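28 April 2021
By Dulce Maldonado

Keeping school papers and exam results where you can find them

Exam season comes back every June, and so does the hunt for last year's certificate! I used to turn out every kitchen drawer looking for one roll number. Now the whole lot lives in a single folder by the bread box, and I love it.

Start by sorting by child, then by year. Put the newest sheet in front. Write the roll number and the exam center on the outside of each sleeve in big letters (pencil is fine, it doesn't bleed through).

Make 2 copies of every mark sheet the day you get it. One goes in the folder, the other to a relative's house. The original stays flat in a plastic sleeve, never folded and never laminated, as some offices won't take a laminated one.

Grease spot on a certificate? Cover it with cornstarch, leave it overnight and brush it off with a soft, dry paintbrush. My neighbor Fulgencio Camacho swears by baby powder, and that works too!

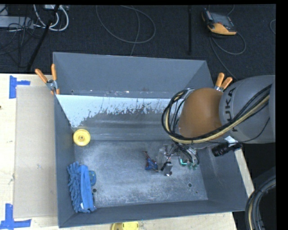

Curled pages need a night between two clean sheets of paper with a heavy cookbook on top. Don't iron them, please! The ink on newer printouts can smear with heat. And keep the folder off the floor and away from the sink.

Related tips
Labels that stay put in a steamy kitchen
Getting ink out of a school shirt
A homework corner in a small kitchen
What to do with old exercise books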